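Process Measurement, Unit 4: Current Loops and the People Who Wire Them

Read this before Thursday. The lab bench is less forgiving than I am, and it doesn't give partial credit.

1. Why current

A transmitter senses something (pressure, level, temperature) and has to tell a controller that may be a long walk away. If it sends a voltage, some of that voltage is lost along the wire, and the controller reads low. If it sends a current, the same current flows through every part of the loop, and the length of the cable stops mattering until the supply runs out of push. The usual range is 4 to 20 mA. Zero percent of the measurement is 4 mA, one hundred percent is 20 mA, and everything between is a straight line.

current = 4 + 16 × (fraction of span)

Write that on something you won't lose. Half of span is 12 mA. Every year somebody writes 10, with great confidence.

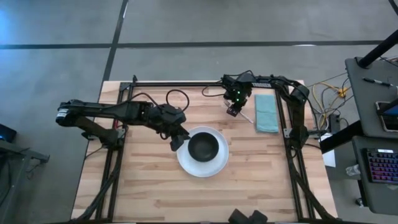
The bottom of the range is called a live zero. An empty tank still sends 4 mA, so a reading of 0 mA means a broken wire, a dead supply or a terminal somebody meant to tighten later. Keep "nothing to measure" apart from "nothing measuring." A level transmitter looking into a bowl as empty as the black one on that white plate looks would still owe you its 4 mA, and if it didn't pay up you would go looking for the fault before you went looking for soup. Many controllers can be set to raise an alarm when the current drops well under 4 mA. At the Dringate pump house this alarm had been switched off because it kept going off.

2. Loop supply and load

Everything in the loop takes a share of the supply voltage. Take a two-wire transmitter that needs at least 12 V to stay awake, on a 24 V supply. That leaves 12 V for the wire and the input resistor. At 20 mA:

12 V ÷ 0.020 A = 600 ohms

Now add up the actual loop. In the Jerkolside exercise the total comes to 654 ohms. At 20 mA that load wants 13.08 V, and there are only 12 to be had. The loop behaves perfectly at low readings and flattens out near the top, which is how it passed its acceptance test, carried out with the tank nearly empty.
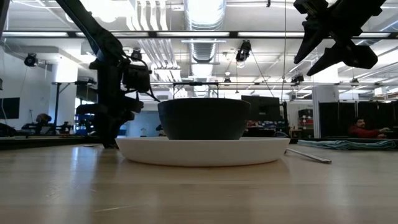
Can I fix an overloaded loop by using a bigger power supply?
Often you can, as long as the transmitter's maximum voltage isn't exceeded when the loop current is low. Check that figure on the data sheet first, then check whether there is a device in the loop that no longer needs to be there. Old panel meters are the usual suspects.

3. Resolution

A 12-bit converter divides its range into 4,096 steps, numbered 0 to 4,095. If those steps cover 4 to 20 mA exactly, one step is 16 ÷ 4,095, or 0.0039 mA.

Worked problem. The Öberg trainer reports a raw value of 1,698. What is the current?

1,698 ÷ 4,095 = 0.4147
4 + 16 × 0.4147 = 10.63 mA

Now do the same for a raw value of 848. You should land on 7.31 mA. If you get 3.31, you forgot the live zero, and Section 1 would like a word.

Resolution is the size of the step. Accuracy is how close the answer is to the truth. A converter can report a wrong value to four decimal places, and a display with four decimal places will be believed.
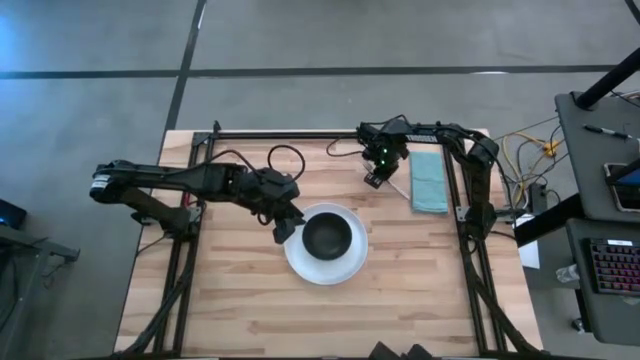
Reading time for this handout: 15 min

4. Grounds and shields

Inputs that share an internal common can upset one another if the field devices sit at different ground potentials. Isolation between the input terminal and the controller does nothing for two channels that share a common on the field side. Read the wiring diagram, including the dotted lines.

Connect the cable shield to ground at one end, normally the panel end for this kind of signal, and insulate it at the other. Cormac Brophy's drawings for the Tultdale plant show this clearly. The plant was wired from an earlier set.

5. For the lab

Bring a meter with a milliamp range and a fuse that hasn't blown. To measure loop current, break the loop and put the meter in series. Do not put it across the supply, or you will learn the price of the fuse.

Problems 1 to 6 are due at the start of the session. Show your units. A bare number with no unit will be read as a phone extension.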